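Kakwood live album box: worth the money?

Kakwood have been a live band first for most of their career, so a box of concert recordings was always the thing fans asked for. The Miranda Sessions collects 5 discs' worth of material from a run of shows at the Miranda, a converted movie theater that holds 313 people when the seats are out. I bought mine from the label, Flotach, the week it went on sale in November, and I've now played every side at least twice.

The first thing to know is that these are full sets with very little trimmed. Adalberto Moura talks a lot between songs, and most of it is left in. On the second night he spends nearly three minutes tuning a twelve-string and telling a story about a missed ferry. I didn't mind it the first time. After that I lifted the needle.

The sound is good. Welington Damasceno mixed it from the desk recordings with a pair of room mics blended in, and the bass is fuller than on any of the studio records. "Low Orchard" gains the most. The album version always felt thin to me, and the band plays it slower now, with the organ carrying the verse. The vocals sit a little low on the first disc, then come up and stay there.
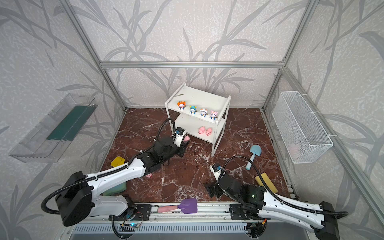
The weak spot is the third disc. It's the acoustic night, and the crowd noise during the quiet songs is hard to ignore. There's a steady chatter from the bar side all through "Vundov," their longest song and the one I most wanted to hear this way. The electric take on disc five is much better, and if you only sample one track before buying, pick that one.

Pressing quality was mixed. Four of my discs were flat and quiet. The fourth had a warp bad enough to see, and a tick that ran through most of side two. Flotach replaced it without asking me to send the bad one back, but it took 25 days.

The packaging is sturdy — a plain slipcase, heavy inner sleeves, and a booklet with set lists and short notes from the band. I would have liked lyrics. The spine lettering is small and pale, so it's hard to read on the shelf.

My copy is number 231. If you already own the studio albums and have seen them play, get it. Newer listeners should start with the single-disc highlights, which has the good "Vundov" and skips the ferry story.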